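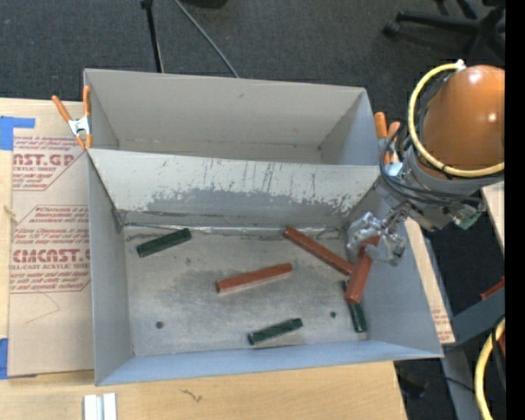

积木块分类收纳与收纳箱保养操作说明

适用范围

本说明适用于 Trasano 活动中心各活动室内积木块的清点、分类、入箱,以及金属收纳箱的日常保养。各活动室使用积木后,应按照本说明完成归位。外借至 Stitano 分馆的积木,归还时同样按本说明办理。

一、准备工作

开始整理前,请备齐以下用品:

开口式金属收纳箱一只,箱内带隔板
干燥软布两块
软毛刷一把
中性清洁剂少量
登记表及铅笔

收纳箱应放置在平稳的桌面上,四周留出手臂活动的空间。桌面如为木质,建议在箱底四角垫薄毡片。搬动收纳箱之前须先取出箱内积木,不得连同积木一并拖行。

二、认识箱内分区

带隔板的收纳箱分为前后两格。前格较大,用于存放常用的长方形积木;后格较窄,平时保持空置,整理过程中可临时放置待检查的积木块。整理结束后,后格应当清空。

隔板为倾斜设置,积木靠近隔板时容易滑向箱底中部。码放时请从前壁一侧开始,逐排向隔板方向推进。

三、按颜色和长度分类

长方形积木目前使用深绿色和红褐色两种。同一颜色的积木长度可能不同,因此分类应分两步进行。

第一步,按颜色分开。将全部积木取出,绿色放在左手一侧,红褐色放在右手一侧。

第二步,在同一颜色内按长度排列。将积木一端靠齐桌边,较长者排在后,较短者排在前。长度接近的两块应并排比对,不宜仅凭目测。

小组活动使用的基本配置为绿色、红褐色各3块。如数量不符,请先检查桌下及相邻收纳箱,再填写登记表。

四、检查积木

逐块检查六个面及各条棱边。发现下列情形之一的,应放入后格,待进一步处理:

棱角开裂或有毛刺
表面颜色大面积脱落
端面不平,竖立时明显晃动
附着胶痕、颜料或其他污物

污物可用微湿软布擦拭,随后以干布擦干。有毛刺的积木不得继续使用,应送交 Iltik 维修室打磨。登记表中须写明颜色、长度及损坏部位。

五、入箱码放

1. 用软毛刷清扫箱底,将碎屑扫向一角后取出。
2. 先放较长的积木,长边与前壁平行。
3. 再放较短的积木,填入两侧余下的位置。
4. 同色积木相邻摆放,两种颜色之间留一指宽的空隙,方便下次取用。
5. 放入时用手托住积木,轻放至箱底后再松手。

每只收纳箱装入积木的总长度不得超过560厘米,积木高度不得超出箱口。超出部分应另行装箱,并在登记表上注明两只箱子的编号。

六、取用要求

取用时握住积木一端,稍稍抬起后整块取出。积木相互斜靠或叠压时,应先取上方的一块,不得从下方抽取。儿童参与取用的,应由工作人员在旁协助,并提醒儿童不要将手伸入隔板与箱底的接缝处。

七、收纳箱的保养

收纳箱经长期使用,隔板下部和箱底可能出现划痕、掉漆和深浅不一的磨损。轻微划痕不影响使用,记录位置即可。掉漆面积较大时,请按以下方法处理:

清空收纳箱,用软布蘸少量中性清洁剂擦拭。
擦干后用手电筒照看掉漆处,确认有无翘起的漆片。
漆片翘起的,停止使用该箱,并移交维修室。

隔板底部与箱底相接处容易积存灰尘,应每周用软毛刷沿接缝清理一次。接缝处如贴有覆盖材料,清理时不得用硬物刮擦;材料起皱或边缘翘开的,应予更换。

箱底如有圆孔,应保持畅通,不得用胶带封堵。小件物品容易从孔中漏出或卡住,不应与积木混放。

八、登记与存放

整理完毕后,在登记表上填写箱号、各色积木数量、损坏情况及整理日期。编号为131和145的两只收纳箱由 Ķēniņš 活动室保管,其他活动室借用时须另填借用单,使用后当日归还。

收纳箱应存放在干燥、通风的室内,箱上不得堆放重物。每年一月进行一次全面清点,各活动室须在清点开始前将外借的积木全部收回。

本说明自2020-05-22起执行。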